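Friday, edit bay 2, Vallcombe recap reel

Picked up at 9:10 from where the December notes stop. Job is the season recap for Vallcombe, the weekly serial, to run ahead of the return episode. Target length is 3 minutes. Cut v13 came in long, so most of the morning went to trimming.

Source check first. All 13 episodes are on the shared drive as graded masters. Episodes 4 and 9 still have the old title card, with the cast names in the previous order. Do not pull titles from either one. I used the card from episode 10 and matched the fade by eye. It sits well enough against the music but should be redone once the final card is delivered.

Story order. The previous cut followed air order and the hospital plot got lost between the two wedding sequences. Moved everything for the Budis family into one block at the top, then the mill fire, then the custody hearing. The recast of the older brother falls in the middle of the Budis block. Tried three ways to handle it:

a) Old actor only, new actor held back for the episode itself. Confusing, as the new actor is already in the trailer.
b) New actor only. Leaves out the confession at the dock, and the recap does not hold together without it.
c) Old actor through the dock, then cut on the door slam to the new actor at the hearing. Works. The voice-over names the character once on each side of the cut.

Went with c. The door slam needs 2 more frames of tail or the music hit lands early. Marked on the timeline in yellow.

Dialogue levels. The dock material was recorded with wind and the broadcast mix hides it under strings. With the strings out, the wind is plain. Took the line from the dialogue stem and put low room tone from the kitchen set under it. The stem for episode 11 is mislabeled as effects. Renamed my local copy only, the drive copy is untouched. Whoever does the German version should know before they start looking for it.

Music. The Dương cue is cleared for the recap and for the network site. It is not cleared for social clips. The 30-second cutdown therefore needs the library track, and the edit points will not line up. Plan for a separate sequence, do not try to nest the long one.

Spoiler check against the return episode. Two shots had to go. One was the envelope on the desk, where the return address can be read if the player is paused. The other was the reaction at the graveside, which is from the return episode itself and should not have been in the bin at all. Replaced with the wide from episode 12. Flagged the bin.

Exported v14 at 13:40 and sent it to Skustorier for the subtitle pass. Their template allows two lines per caption, and the voice-over at the top runs too fast for that. Slowed the read by dropping the adjectives in the first sentence.
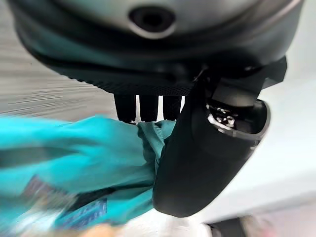

Skustorier wrote back at 15:05 that the captions now fit apart from the hearing, where the judge and the lawyer overlap, and asked whether the lawyer's line could be left uncaptioned. They would also like the character names in writing, as the spelling of the family name differs between episode 2 and the press kit.

Answered no on the lawyer's line, since the next episode turns on it. I will pull the judge down and start him 12 frames later. Press kit spelling is the correct one. Sent the list.

Open:
Final title card, not delivered.
Yellow marker on the door slam, to be checked on the big speakers.
Short sequence with the library track, not started.
Episode 11 stem, ask for the drive copy to be relabeled.
v14 stays locked apart from the judge. Next export is v15.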